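Chapter 7
Licensing, Nuisance and the Neighbourhood

By the end of this chapter you should be able to explain how a council decides whether a regulated business may stay open, describe the difference between a licence condition and a by-law, and say who gets to speak at a closure hearing.

7.1 The Urden Street hearing

In December the council received an application to cancel the late-night licence of a massage parlour on Urden Street. The police made the application. They did not claim that the business itself broke the law. Their case was that the laneway behind it had become a place where stolen goods changed hands, and that the parlour's opening hours gave people a reason to be there at three in the morning.

The file was thick. It held 177 written submissions from residents and shop owners, a report from the council's own officers, and a petition against closure with 2,259 signatures. The petition had been organised by Keisha Blackwood, who ran a laundromat four doors down and had rented on the street for 19 years. She argued that the parlour's front lights and staffed door made the footpath safer, and that shutting it would leave a dark stretch between the tram stop and the flats.

Most students, reading this for the first time, expect the question to be a moral one. Some of the submissions treated it that way. The hearing panel could not. Under the licensing rules it had to ask three things: whether a nuisance existed, whether the licensed business caused it or added to it, and whether a lesser step than cancellation would deal with it.
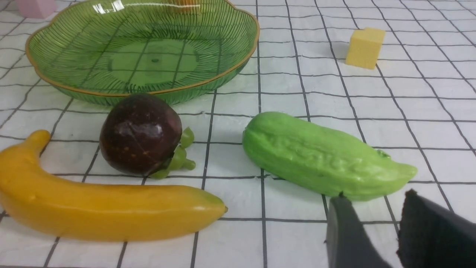

Oana Mocanu told the panel that the second question was the only one that mattered, and that the police had skipped over it. A laneway is public land, she said, and if the council could not light it or patrol it, closing the nearest business would only send the same people around the corner to Gallagher Lane. She asked for the hearing to be put off until the officers could show where the trade had gone after earlier closures.

The panel refused the delay but took up part of her point. It kept the licence in place, cut the closing time back to midnight for six months, and told the officers to report on both laneways at the end of that period.

7.2 Cause and connection

The Urden Street decision turns on a distinction you will meet again in Chapters 9 and 12. A business may be close to a problem without being connected to it in law. Distance alone is not enough. The panel looked for evidence of a link, such as customers seen taking part, staff who ignored it, or a door left open to the lane.

Police records can help here, but they need to be read with care. A rise in reported offences may mean more crime — or it may mean more officers on the street writing things down. The records in this case did not separate the two, and the panel gave them little weight.

Note also what the panel did with the petition. Signatures show that people hold a view. They do not prove that the view is correct, and many of the people who signed lived well outside the affected blocks. The panel read the petition as evidence of local concern and went no further.

Key terms

Nuisance: an ongoing interference with the use of land or with public comfort.
Licence condition: a rule attached to one business, which can be changed at review.
By-law: a rule made by council that applies to everyone in the area.
Displacement: the movement of an activity from one place to another after enforcement.

Section 7.3 sets out the steps in a licence review, starting with the notice to the holder.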